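Progress report to Clavside, second period
Project: Stamgate two-arm handling
Prepared by Selvaraj Marikar

1. Position at the end of November

The grant asks for 1000 accepted demonstrations of small-object handling with two arms. Collection is behind the plan by nine sessions. The shortfall dates from the first half of the period, when the right arm was out of use while its wrist cable was replaced. The rate has since recovered and we are not asking for a change to the end date.

2. Collection

Each demonstration is one attempt by a human operator at one task, stored with the joint positions and the views from the head and wrist cameras. An attempt is accepted if the item is picked up cleanly, the second arm does not disturb it, and all camera streams are complete. Failed grasps are kept in a separate set, labelled by cause, and do not count towards the target.

The best session gave 70 accepted attempts. Sessions with thin or flexible items are much slower. The watch strap is the worst of these: it bends when gripped off centre, and the operator often has to release and start again. Rafsan Wickramasinghe has asked that straps stay in the item list, as the earlier model trained on rigid items did poorly on anything that bends. I agree, and the lower rate has been allowed for in the revised plan.

3. Data quality

A review of the stored attempts found 49 in which one wrist stream lagged behind the joint record. These have been withdrawn. The logging software (Kurik) now checks the time stamps when an attempt is saved and rejects it at once if they do not match. Operators were also closing the gripper at very different speeds, and a short written guide has been issued.

4. Training

A first model was trained on the rigid items only. Results on held-out positions are in the annex supplied by Kushwaha. No model has yet been trained on the strap data, and none will be until the withdrawn attempts have been replaced.

5. Next period

Replace the withdrawn attempts. Bring in a second operator for the afternoon sessions. Agree with Clavside whether failed grasps should be part of the final delivery; a reply on this before the next review would help, as it affects storage.
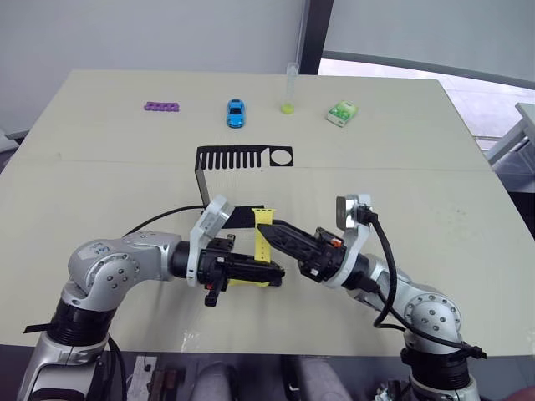
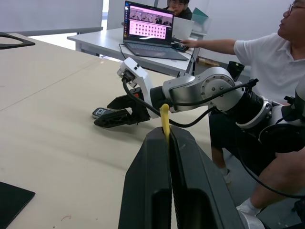
Figures 1 and 2. Stamgate cell, two-arm work with a yellow item held in one gripper. Figure 1: head view, watch strap. Figure 2: wrist view.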